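Notebook, Koval arm, block picking, wrist view only
Saturday, afternoon session, May

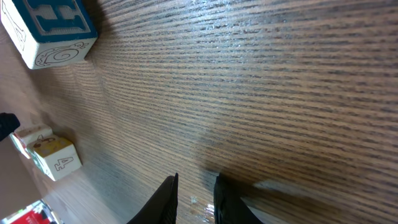 Wrist view, brown table. H block upper left, the 4 block and its neighbour near the table edge.

Purpose of today: to test the "look again" rule which we discussed after the last group meeting. The rule is simple. When the policy is not sure where the target block is, the arm must stop, go up a little, and take a second view before it closes the fingers. I want to know if this second view is worth the time it costs.

Setup is the same as in the Jirnura runs, except the table. The old one was plain grey and too easy. This one has strong grain, dark lines very close together, and it shines. I chose it on purpose, because our detector learned mostly from dull surfaces. I did not change the lamp.

Checkpoint: 2073. I also wanted to try the newer one but it does not load with the Clevell controller, some mismatch in the action size. To be fixed next week.

Procedure for myself, so that I can repeat it:
Home the arm. Put the blocks by hand, do not line them up with the table. Start the log before the arm moves (I forgot this two times in the morning and had to throw these runs away). Ask for one block by name. Let the policy run until 1000 control steps or until grasp, whichever comes first. Write down the result before looking at the score.

Results. With the rule off, 5 grasps from 7 tries. With the rule on, 7 from 7. I know this is a very small number and I would not show it to anybody outside of the lab. But the two failures have the same shape, and this is more interesting to me than the count. In both cases the target was a small block close to the edge of the table, and the arm went to the bright reflection in the middle instead. The confidence map had a peak exactly on the glare. From a higher position the glare moves to another place and the block does not, so the second view removes the false peak. It is what we hoped, only I did not expect to find it so clearly.

The large block gave no trouble in any run. I think the blue panel with the raised letter is very easy for the detector. The small pale ones are harder, and a numeral lying on its side makes the label unstable: it changed between "4" and "unknown" from one step to the next. The position stayed good during this, so the grasp was not disturbed. Still, if we ask for blocks by name, we have to rotate the training crops more than we do now.

One doubt. The shadow of the finger on the table is long and dark, and the map has a weak response there also. It never won against the real block, but with a darker block it could. I would like to mask the fingers and the shadow separately and compare. Masking only the fingers is what the Gumthorpe code does at present, I checked.

Time cost: the second view makes each try slower, and I can feel it when I stand there waiting. I did not measure it properly. The log has the time stamps, so it can be taken from there.

To do:
- repeat with the lamp moved to the other side, same table
- repeat with only small blocks, all close to the edge
- rotate the crops, train again
- shadow mask
- ask if the threshold for "not sure" was tuned on the grey table. If yes, it is probably too high for this one.

Logs are in the shared folder under koval, block_look_again. The two failed runs are marked with F.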